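Pudding en poudre périmé depuis décembre, je jette ?

Retrouvé au fond du placard une boîte de Jell-O, jamais ouverte. Le blog Dasura jure que ça se garde 30 ans. J'ai des doutes.
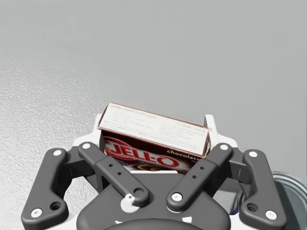
2 réponses

Furnik
Méfiance avec ces blogs qui promettent la lune. Cela dit, c'est une poudre sèche et sans doute une date « de préférence avant ». Ouvre, regarde le sachet : s'il est intact et que rien ne fait de grumeaux — ni bestioles, évidemment — tu peux le préparer. Le risque, c'est surtout qu'il prenne mal. Perso je teste avec 200 ml de lait avant d'y mettre tout le paquet.

Zaltier
moi j'ai mangé pire et je suis toujours là. Par contre le coup des 30 ans j'y crois pas une seconde, ils ont lu ça où ?? Au prix du paquet, rachète.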